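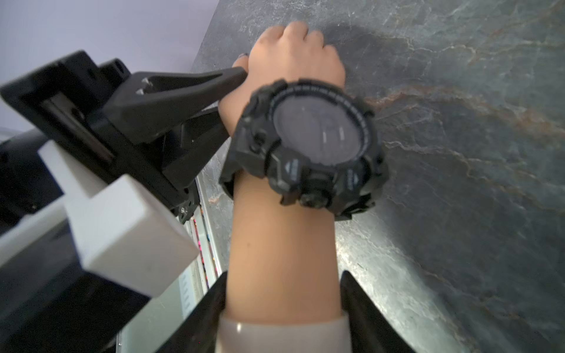 The driver had never been the problem, one respondent told us, and the printer would have behaved perfectly well if the office had left its wireless name alone. We heard versions of this remark in nearly every office we visited in Prurndale, and it changed the way we read our own results.

Figure 2. A black digital wristwatch, worn on a forearm resting on dark grey marble.

4 min read

4.2 Wake-up failures on shared wireless printers

The most exciting finding of the whole study came out of the sleep logs. We had expected most lost print jobs to come from paper jams or from old drivers left behind after an upgrade. Of the 352 lost jobs in the Prurndale logs, however, the largest share were sent while the printer was in deep sleep. The computer reported the job as finished, the printer stayed dark, and the page never came out. Few users complained. They pressed print again, and often that second job arrived without any trouble at all!

We tested this on the Sandard mono laser, the model most of our offices owned, using both the maker's full driver package and the smaller Fasetti generic driver. Each driver was given 3,000 single-page jobs over wireless, with the gaps between jobs varied so that the printer was sometimes awake, sometimes dozing and sometimes fully asleep. A further 3,000 jobs were sent over a USB cable as a check. Page size, toner setting and document were the same throughout.

Over USB the sleep state made no difference that we could find. Over wireless it mattered a great deal, and (to our real delight) the two drivers failed in different ways. The full package sent a short wake-up message and then waited for a reply before passing on the page. If the reply was late, the job sat in the queue, where the user could at least see it. The Fasetti driver sent the page straight away and marked it as done. When the printer was already awake this was the quicker of the two, and several offices preferred it for that reason.

The router also played a part. Offices with a Blöndal router had it set to drop quiet devices from the network overnight, so the first job of the morning was much more likely to vanish than one sent after lunch. Giving the printer a fixed address cured this in our test room. We have not yet tried it in a working office over a full winter, and December, with its long shutdown, would be a very good month to do so.

One puzzle remains. A small group of jobs were lost while the printer was plainly awake, with both drivers and on a strong signal. They all came from laptops that had just been opened, which makes us wonder whether the laptop's own sleep settings deserve the same treatment. Section 4.3 takes up that question with the second set of logs.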